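Notes to go with the open day at Floltotden
Introduction to Robot Handling, Unit 19

Before you read your own notes over again, please go through these once. They cover the two-armed demonstration, and I have kept them short (well, short for me!).
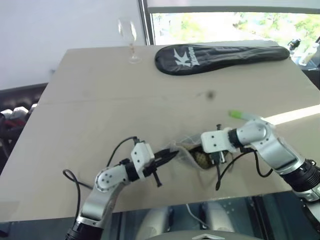

Isel, March 2026

We had 90 minutes at the Floltotden open day, and 20 of them went to soft materials, which I could happily have watched all afternoon.

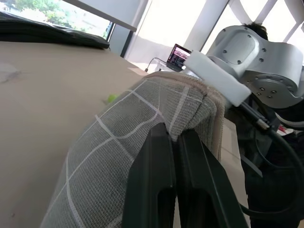

Soft things are hard for robots - a rigid block keeps its shape when you pick it up, and cloth simply doesn't. Think about what that means for planning a grasp. When two flat fingers pinch a bunched fold, the lines of a grid pattern bend and wave near the creases, and a vision system has to make sense of that. Our Galtance worksheet asks you to sketch how you would track

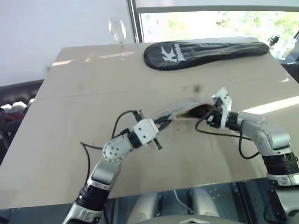

such a pattern from one moment to the next, and please do try it in pencil first. Read the Paucar chapter too, at least as far as the part on two-handed grasps.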